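We use cookies to improve this site. Accept | Manage settings

3 min read

Gradari handling rules – progress note, June

Olga, quick one before the review. Draft rules for drawer and cabinet tasks now at version 7. Zdenka and I cut the old speed section, was unreadable. Still open: who signs off a restart after a stop. Benito wants 2 people, I'd settle for one plus a log entry.
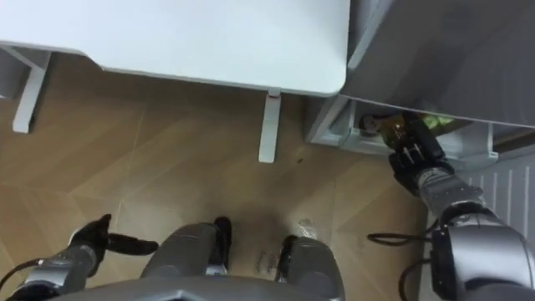

Last changed: June, 4:40 pm

Rule 3 – idle arm stays open and clear of furniture while the other one is reaching. Rule 4 – grip bottles inside the drawer, no dragging by the rail. Cable slack check before each run, not just at start of shift. Floor swept to, we keep forgetting.

Log template done. Some 17 runs written up in it so far, Olmedo site hasnt started. Need the second half of the training money by end of month or that slips.

Comments

Remedios Ibarra: Rule 4 needs a line on glass.

Casimiro Calvo: Agree with Benito on the restart.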